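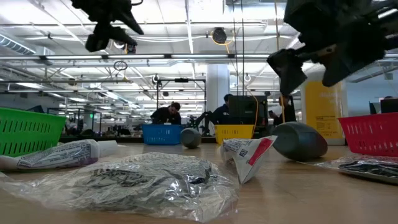 About Gastix

Welcome, and thank you for wanting to know a little more about us. Gastix is a company that helps people run robot workstations well, and by "well" we mean safely, tidily, and in a way that the next person on shift can pick up without a long phone call. We write working rules for robot cells, we teach them, and we follow them ourselves every day on our own floor in Prusurby, where the tables, baskets and grippers get plenty of use.

How we got started

Our founder, Tomás Kavanagh, spent many years going into other people's workshops to find out why two identical robot stations gave two very different sets of results. Usually the robots were fine. One team put the baskets back in the same order every time and the other team put them wherever there was room, or one team wrote down a changed gripper setting and the other kept it in somebody's head. Tomás began keeping a notebook of the habits that worked, and that notebook grew (and grew!) into what we now call the Flirnorley Handbook. It has 114 rules at the moment. A few of them are only one sentence long, and we are rather proud of those.

What we believe about good practice

A rule has to make sense to the person standing at the table. If it takes a meeting to explain, we send it back and write it again. We also like to try our rules on ordinary, awkward things — tubes lying on their sides, packets with a code printed on them, clear plastic bags that crinkle and throw back the light — and we would much sooner find a gap in our own wording here than have you find it at your place.

Some of the rules visitors ask about most:

Agree on the basket colors before the first run, write them on the station card, and leave them alone until the job is finished.

Keep hands and heads out of the arm's reach while it has power. Say out loud when you are stepping in, and wait for an answer.

Look up as well as down. Cables overhead need the same check as anything on the table.

Record a bad pick the same way you record a good one, with the item, the time and the gripper.

Anybody may stop a station, on their first morning or in their tenth year, and they will be thanked for it.

Training with us

Our main course is called Kos and runs over 8 sessions. We keep the groups small, and most of the time is spent on your feet at a station, with the handbook open beside you. So far 359 people have finished it, from school technicians to warehouse leads, and nearly 500 have come along to our open mornings, which we hold every March with coffee and far too many pastries.

Come and see us

If you are setting up your first station, or tidying up one that has gotten away from you, we would love to hear from you. Bring your own rules along if you have them, however rough they are, and we'll happily sit down and read them through with you.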